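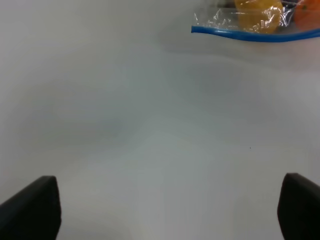
## 2. Method

### 2.1 Test surface and lighting

The study measured how evenly a desk is lit by the fixtures in the second-floor reading room of the Vitanville library annex. White desktops were used throughout, as differences in brightness are easier to pick out by eye on a pale matte surface. Shading on such a surface is gradual, so readings were taken on a fixed grid and the visual impression was not used as data.

Each desk was divided into 16 cells with removable tape at the edges only. A handheld light meter was placed flat at the center of each cell, sensor up, and left for 2 seconds before the value was recorded. The operator stood on the side away from the window. Blinds were closed for all runs except those in Section 2.3.

### 2.2 Calculation

Uniformity was calculated as the lowest cell reading divided by the mean of all cells on the same desk. A value of 1 means perfectly even light. Readings are in lux. Cells in which the meter was visibly shaded by the operator were measured again, and the first value was discarded.

### 2.3 Daylight runs

Daylight runs were done in July by Ayanda Visser and Dumisani Mabaso. The highest single reading was 1673 lux, in the cell nearest the window on desk C. With the blinds closed, no cell on any desk went above 900 lux.

## 3. Sources of error

- The meter was not recalibrated between the July runs and the later ones.
- Desk C is next to a column. Its left-hand cells were darker in every run, and the lamp position could not be changed to check the cause.
- Hicham Tahiri recorded the first set by hand. Two values were illegible and were left out of the mean.
- Lamp age is unknown. The annex keeps no replacement log.

## 4. Remaining work

Nobuhle Ngcobo will repeat the desk C runs with the desk moved away from the column. The uniformity table in Appendix A will be updated after that.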